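Cleaning and touching up a painted wall
Midodano Home Notes – Walls and ceilings
Written by Kanini Nyaga

Most painted walls get repainted too early. A wall that looks tired usually has three or four things wrong with it at once, and only one or two of them need paint. Wash it first, fill what needs filling, and then decide.

This page covers ordinary emulsion on plaster or plasterboard, indoors. It does not cover damp, mould or wallpaper. If your house is old and you don't know what is under the top coat, have it tested for lead before you sand anything.

What you will need

A bucket for washing and a second one for rinsing
Two soft sponges, plus an old white cotton cloth
Washing-up liquid
Fine surface filler, ready mixed
A flexible filling knife
Sandpaper, 180 grit and 240 grit
A small foam roller and tray
A 35 mm brush
Matching paint
Dust sheets and low-tack tape

You don't need sugar soap for a living room or a study. Keep it for kitchens, and rinse it off twice.

Before you start

Move furniture far enough from the wall that you can stand in the gap. If a table is too heavy to shift, cover it and tape the sheet along the back edge so that drips don't run down behind. Take down hooks and pictures. Switch off the power at the board if you will be washing near sockets, and keep the sponge well clear of them anyway.

Look at the wall in daylight and then again with a lamp held flat against the surface. The lamp shows dents and old filler that daylight hides. Mark each one with a small piece of tape. Pencil is a nuisance later, as it can come up through light colours.

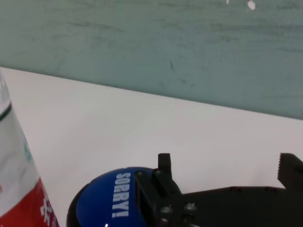
Sort the marks into kinds. Scuffs sit on top of the paint and are left by chair backs, bags, shoes and the corners of things being carried past. Grease is darker and softer at the edges, and you find it at hand height and beside light switches. Chips are places where the paint has gone. Shiny patches, known as burnishing, come from rubbing, and no amount of washing will shift them.

Step 1. Dust

Brush the wall down with a dry, soft broom or a vacuum cleaner with the brush head on. Do the top of the skirting as well. Skip this and the dust turns to grey mud as soon as the sponge touches it.

Step 2. Test a small area

Pick somewhere low down and out of sight. Damp the white cloth with warm water and a drop of washing-up liquid, and wipe gently five or six times. Some colour on the cloth is common with flat matt paints, deep greens and blues most of all. A faint trace is fine and you can carry on with a light hand. If the cloth comes away properly coloured, the wall won't stand washing, so clean only the worst marks and plan on a full coat.

Let the test patch dry before you judge it. Wet emulsion always looks darker.

Step 3. Wash

Half a teaspoon of washing-up liquid in a bucket of warm water is plenty. Wring the sponge until it stops dripping. Start at the bottom and work upwards in patches you can reach without stretching – dirty water running down a dry wall leaves streaks that are hard to get out, and it does far less harm on a part that is already wet. Rinse each patch with the clean sponge before going on to the next.

Don't scrub at a scuff. Lay the damp sponge on it for half a minute, then wipe in one direction. If it is still there after two goes, try a little bicarbonate of soda on the cloth. Melamine sponges work, but they are a very fine abrasive and will leave a shiny spot on matt paint. I use them on eggshell and gloss and nowhere else.

Change the water when you can't see the bottom of the bucket.

Step 4. Let it dry

Leave the wall overnight with a window open a little. Don't point a heater at it. In the morning go over it with the lamp again and take off the tape markers you no longer need. You may find the job is finished at this stage. Godfrey Barasa had bought paint for a whole hallway and took it back unopened after the wash.

Step 5. Fill the chips

A chip that has only gone through the top coat has a hard little edge all round it. Rub that edge down with the 180 paper until you can't feel it with a fingernail. Press filler in with the knife held nearly flat, then draw the knife across once at a steeper angle to take off the extra. Leave it very slightly proud. Shallow filler dries in an hour or two, deeper holes want longer and are better done in two thin layers.

Rub down with the 240, wrapped round a cork block. People use finer paper than this, up to 800, and it gains them nothing on emulsion. Wipe off the dust with a barely damp cloth.

Bare filler soaks up paint and dries to a dull spot. Dab it with paint thinned with a little water and let that dry before the proper coat.

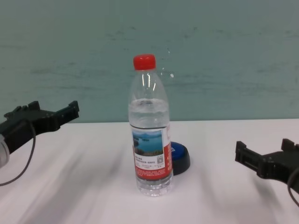
Step 6. Match the colour

If you have the old tin, open it before you trust it. Paint that has been frozen goes lumpy and stays that way. Paint that has skinned over is usually usable once the skin is lifted out whole and the rest strained through an old pair of tights. My oldest usable tin is dated 2017 on the lid, and it has never been kept in the shed.

Without a tin, you need a sample. Cut a piece the size of a large stamp from somewhere hidden, behind a radiator for instance, going just into the paper face of the plasterboard, and take it to a shop with a mixing machine. Oduor Mugo on the counter at Wanyama asks customers for the sheen as well as the colour, and he is right to. A perfect colour in the wrong sheen shows up from across the room.

Walls fade. A new tin in the original colour may look a shade too strong next to paint that has had years of afternoon sun. Try it on card first, let it dry, and hold the card to the wall in the morning and again under the evening lights.

Step 7. Touch up

For anything smaller than a coin, use the very tip of the brush and keep the paint inside the mark. For bigger repairs use the foam roller, nearly dry, and roll outwards until there is nothing left on it. Most walls were rolled to begin with, and a brushed patch has a different texture.

Put on two thin coats with four hours between them. Touching up works well on matt, fairly well on soft sheen, and badly on silk. With silk, paint the whole wall from corner to corner.

If the patch still shows after two days, stop adding to it. Each extra coat makes the edge thicker. Roll the full wall instead.

Step 8. Store what is left

Decant the leftover paint into a smaller container so there is less air above it. A 700 ml glass jar with a good lid suits most leftovers. Write the room, the colour name, the sheen and the month on the side as well as the lid, in case lids get swapped. Mine says "back room, soft sheen, September". Keep it indoors, somewhere cool.

Wash rollers and brushes straight away in cool water. Scrape as much paint as you can back into the tin first, and don't pour thick leftovers down the drain.

Stopping it happening again

Chair rails are the old answer and still a good one. Felt pads on the backs of chairs do nearly as much for very little money. Leave a hand's width between a desk and the wall if the room allows it. For a passage that gets bicycles and pushchairs, pay for a scrubbable paint next time round.

Readers' notes

Musyoka Muriithi writes that a clean pencil rubber takes off black shoe marks on matt paint. I tried it and it does, as long as the rubber is white. Coloured ones leave colour behind.

Wafula Mutiso asks if he can wash a newly painted wall. Wait four weeks. The paint feels dry the same evening, but it needs that long to harden fully.

Related pages: Filling deep holes in plasterboard. Painting behind a radiator. Getting tape off without lifting the paint.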